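Pre-session safety checklist for the games room, with my comments

Rititz monthly co-op night, checked Mar 15, 2023

I do this walk-round before every big session, and people keep asking for my list, so it's going up with all my grumbling left in. We play Ongart mostly (the sky-pirate one with the grappling hooks) and a bit of Trivis when everyone's tired.

1. Plugs and extension leads
OK, mostly. One lead per wall socket, nothing daisy-chained. I found two adaptors plugged into each other behind the telly and pulled them apart. I'm sure I did the same in February!

2. Console vents
Needs doing again. The Anix box had a proper felt of dust across the back grille, and it was running its fan at full tilt on the menu screen. Brushed it out with a dry paintbrush. Leave a hand's width behind it, please, and don't stand it on carpet.

3. Headset volume
OK. All capped at 70 in the settings. It sounds quiet for the first five minutes and then you forget. One headset had crept up to 92, so I've put it back and locked the menu.

4. Flashing effects
OK. Reduced flashes switched on in both games. The storm islands in Ongart are still pretty fierce with it on, so I give a warning before we go in and anyone who wants to sit that bit out can.

5. Soft stuff near anything warm
OK. Throws, cushions and coats stay well away from the consoles and power bricks, and nothing gets draped over the top of a machine, even for a minute.

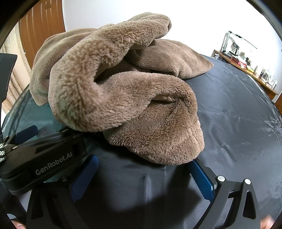
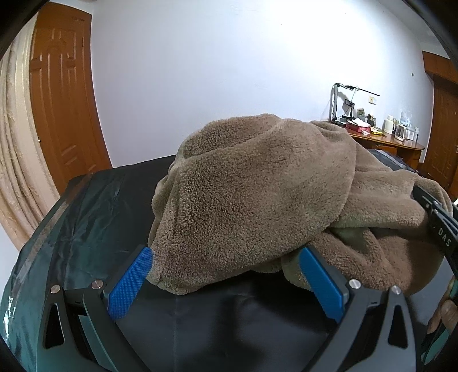

Brown fleece, dark fabric underneath.

6. VR corner
Fail, then passed. The play boundary had been drawn right up to the bookcase, so a good sword swing would have met the encyclopaedias. Redrew it with a big step to spare on every side. Wrist straps on before the headset goes on, and I will nag about this.

7. Controller batteries
One binned. It was swollen enough that the cover wouldn't click shut. If yours looks like that, don't charge it, just hand it to me.

8. Breaks
We stop for up to 30 minutes halfway through, lights up, everyone off their chairs. I know the raid timer is annoying. Trivis lets you pause now and Ongart will hold your place in the lobby, so there's no excuse.

9. Drinks
Lids only on the desk side. Open mugs can live on the windowsill.

10. Way out
OK. Door opens fully, bags along the far wall, no cables across the gap.

Still to do: new tape for the floor leads, a label for the fuse box, and somebody please bring back my small screwdriver.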